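Home Journal Current volume Past volumes For authors Contact

Last updated 27th December

4. Results

4.1 Use of the plots over winter

Plot holders at Clonberg and Prukovo kept a diary from the first frost until the end of March. They wrote down each visit, how long they stayed, what they did and what they took home to eat. Of the 14 households that began, 11 returned diaries complete enough to use. The others had gaps of several weeks and were left out of the counts, though we still draw on their written comments.

Visits fell away sharply after the clocks changed. At Clonberg, where the site is on a slope and drains well, most households still came once a week in the coldest part of winter. At Prukovo the lower plots stand in water after heavy rain, and several holders stayed away for long stretches. Those who did come tended to make short visits, often with one job in mind: lifting leeks, checking netting on the brassicas, or tipping kitchen waste on to the heap.

Leeks, kale, parsnips and stored squash made up nearly all of the food recorded. Squash was entered in the diaries on the day it was used, not the day it was cut, so it appears much later than the crop itself. We kept these entries in because the households thought of the squash as winter food and had grown it for that purpose.

4.2 Storage

Storage mattered more than we had expected when the study was planned. Households with a dry shed or a cool spare room were still eating their own squash and onions in March. Those who kept them in a warm kitchen had mostly run out, or thrown the last of them away, well before then. Softening at the stalk end was the usual fault with squash. With onions it was sprouting.

Annatjie Molefe's diary is the fullest on this point. She kept two crates of the same squash, one in an unheated porch and one under the stairs, and noted each fruit as it was used or lost. The porch crate lost fruit early, during a hard frost, and the rest kept well. The crate under the stairs lost none early and then went quickly. Her notes cannot be taken as a trial, with so few fruit and a single winter, but they agree with what other households told us in conversation.

Potatoes were stored in paper sacks by almost everyone. Mice were reported at both sites. Households that moved the sacks off the floor had less trouble, although two of them lost seed potatoes all the same.

4.3 Cooking and eating

Soup was the most common use of the winter crop, at around 80 per cent of the meals recorded. It was made in quantity, usually at the weekend, and eaten over several days. Many entries describe using up vegetables that were too small, split or slug-damaged to be cooked in any other way. This affects how waste should be counted. A parsnip that would be rejected by a shop, and was marked "poor" by the grower at lifting, was often eaten in full.

Recipes were rarely followed. Households gave lists of what went in, with stock, an onion and something starchy as the base. Some froze a portion for later, and these portions were counted once, on the day of cooking.

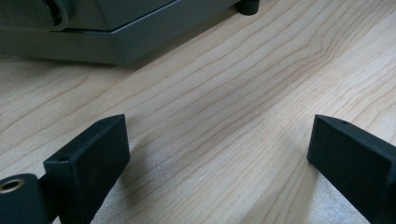

Figure 3. Wooden tabletop.

Diary keepers were also asked whether growing food in winter was worth the effort. The answers were mixed, and Pieter Van der Merwe wrote that he would give up the winter half of the plot tomorrow if it were not for the leeks, as everything else he grew could be bought for less than the bus fare to the site. Lesego Modise took the other view and said that the winter visits were the ones she would miss, whether or not she brought anything home.

Cost was raised by most of the Prukovo households and by few at Clonberg. The rent is similar, but the Prukovo holders travel further and have replaced more netting and fleece. We did not ask for receipts and cannot put a reliable figure on the difference.

4.4 Limits of the diaries

The diaries were filled in by people who had agreed to take part, and they are likely to be keener than other plot holders on the same sites. Some entries were plainly written up several days late. Weights were given by a few households and guessed by the rest, so we have not added them together.

We use cookies to remember your reading preferences. Accept Decline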